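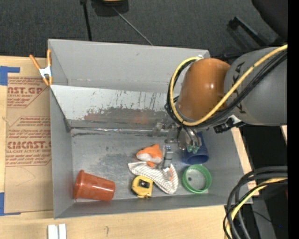 Fig. 10 - Bac gris posé sur le plateau en bois clair, panneau intérieur incliné.

4.2 Contrôle et nettoyage du bac

Périodicité : toutes les 39 heures de service et avant tout changement de lot d'objets.

1. Retirer les objets et le chiffon du bac. Les déposer dans la caisse de transit Fananach.

2. Aspirer le fond, puis la jonction au pied du panneau incliné. Utiliser l'embout plat.

3. Essuyer les parois avec un chiffon microfibre et le nettoyant Grutex dilué. Ne pas pulvériser directement dans le bac.

4. Relever les rayures et les zones usées du panneau incliné. Reporter leur position sur la fiche d'entretien - les traces sombres sans relief ne sont pas à signaler.

5. Sécher, attendre 10 minutes, puis remettre les objets à plat sur le fond, sans les empiler.

Note : des taches voilées peuvent subsister sur le fond après nettoyage. Elles n'imposent pas le remplacement du bac.

ATTENTION - Ne pas employer de tampon abrasif ni d'eau à plus de 60 °C.

ATTENTION - Ne pas déplacer le bac chargé en le tirant sur le plateau. Le soulever à deux mains par les parois opposées.

Remplacement : commander la référence Erville 70 auprès du magasin.

Révision du 10 mars 2023, S. Eyvindsson.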